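Folding and Storing Jackets: Frequently Asked Questions
Clurkilbridge Laundry and Linen Help Pages
Last updated Saturday, April 30, 2022

These are the questions we get most often about light jackets, mainly the snap-front kind with a ribbed hem. Questions about bedding are at the end of the page.

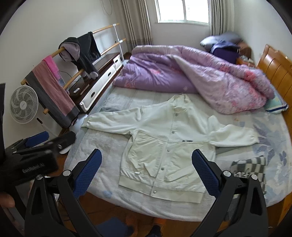

Do I need a table to fold a jacket?

No. A bed works well for most people because it is wide enough to take both sleeves at full stretch. Push the comforter up toward the pillows and use the lower part of the mattress. A soft surface will hold a crease less sharply than a table does, but for a casual jacket this makes little difference.

Face up or face down?

Start face up. Line up the front, check the snaps and pockets, and look at the collar. If you want the front to show when the jacket is folded, turn it over before bringing in the sleeves. If you don't mind the back showing, leave it as it is.

Should the snaps be closed?

Close at least the top and bottom snaps. An open front slides apart when you lift the jacket, and you will end up with one side longer than the other. Closing all of them is better for a jacket that will be stored through the summer.

What is the basic fold?

Spread the jacket flat with the sleeves straight out to the sides. Smooth the body from the center toward the side seams. Pull the cuffs out if they have bunched up. Fold one sleeve across the body, then the side of the jacket with it, about a third of the way in. Do the same on the other side. Bring the hem up to the middle, then fold once more toward the collar.

If the sleeves are longer than the body is wide, turn the cuff end back down along the side instead of letting it stick out.

The ribbed hem makes the bottom bulky. What can I do?

Leave the hem flat and do not stretch it to match the width of the jacket. Ribbing is meant to pull in. When you make the first fold up from the bottom, stop with the hem just short of the chest seam so that the thick parts don't stack on top of each other.

Can I fold across a front pocket?

Yes, if it is empty. Check it first. Large chest pockets hide receipts and tissues, and a pen left inside can mark the lining over a few months. Try to put the fold below the pocket seam.

Does folding damage embroidery?

A short line of lettering on the chest can be folded like the rest of the jacket, but a hard crease through the stitching may pucker it. Keep it on a flat part of the fold where you can. Iron embroidery from the inside only, with a cloth underneath.

There is a tan mark near the collar. Can I store the jacket anyway?

Treat it first. Marks at the neckline on white garments often come from skin oil, sunscreen or makeup, and they tend to get darker in storage. Rub a little liquid detergent into the area, leave it for 26 minutes, and wash according to the care label. Check the collar in daylight before drying – dryer heat can set whatever is left. Repeat if needed.

Can I use bleach on a white jacket?

Read the label. Many light jackets contain nylon or elastane, and chlorine bleach can turn these yellow. The ribbing is usually a different fiber from the shell and may react differently. Oxygen bleach is the safer choice when the label allows it.

Fold or hang?

Hang it if you wear it every week. Fold it if it is going away for the season or if your closet rod is already full. Hang heavier jackets on a wide hanger so that the shoulders keep their shape.

How many jackets fit in one storage box?

Our Filholm under-bed box takes 2 padded jackets or a larger number of thin ones. It should close without pressing down on the lid. The Fogh shelf bag is softer and suits thin jackets and sweaters. Neither is airtight, so put clothes away fully dry.

When should I unpack and check stored jackets?

We suggest once in August if you packed them in spring. Open the box, let the jackets air for an afternoon, and refold them along slightly different lines.

Is it all right to fold clean clothes on a bed that has been slept in?

It is fine for most things. For white clothes, look over the sheet first. Small brownish stains on a sheet are usually old and dry, but a fresh one can transfer. Put down a clean towel if you are not sure.

How do I get a brownish stain out of a patterned sheet?

Rinse with cold water before anything else, in case it is a protein stain such as blood. Then use an enzyme detergent and wash as usual. Pale floral prints hold up well to this, but test a corner if the sheet is new.

Where do I put a thick comforter while I fold?

At the head of the bed, or over a chair. Don't put it on the floor if you can avoid it. In warm months a comforter can go in the large Guvum bag, which holds around 100 liters. Fold it in thirds lengthwise and roll it from the foot end.

Do you sell spare bags and lids?

Yes. Lids for the Filholm box are part number 420. Guvum and Fogh bags are sold singly, and spare zipper pulls can be picked up at the Clurkilbridge counter.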